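Home Topics Food and drink Customs Search

Strawberry season

Reading time: 2 minutes

The strawberry season is the part of the year in which strawberries are picked ripe and sold near where they grew. In Britain it falls in early summer, though shops now sell the fruit in December as well, when it is large, red and tastes of very little.

The garden strawberry is a cross between two American species which met in France in the eighteenth century. Botanists do not count it as a berry. They do count the banana as one, and have never seemed embarrassed about it.

Growing

Plants are set out in rows, traditionally over straw, which keeps the fruit off the soil and gives slugs somewhere comfortable to wait. Most commercial crops are now raised under plastic tunnels, on benches at waist height. This has lengthened the season at both ends and spared a good many backs. Growers still complain about the weather, from habit.

Pick-your-own farms became common in the second half of the twentieth century. Customers do the work and then pay for it. Abilio Calvo, whose short history of the soft fruit trade was printed in Toledo, gives the subject 15 pages and spends most of them on the question of how much a visitor may eat between the row and the till. He reports that one farm weighed a family of four on the way in and again on the way out – a practice dropped after 2 summers, following remarks.

Serving

Cream is the usual partner in Britain. Sugar is added by those who bought too early in the year, and black pepper by those who wish to be asked about it.

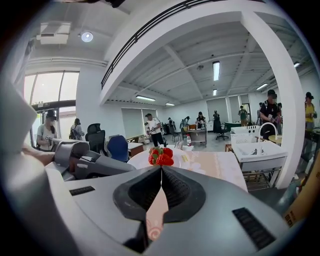

Strawberries do not ripen further once picked, so a pale one will stay pale however long it sits on the windowsill. They keep for a day or two in the fridge and should be washed just before eating. Freezing them is possible. What comes out again is best described as jam that has not been told yet.

See also: Raspberry; Jam; Village fête

Last edited 2024-07-06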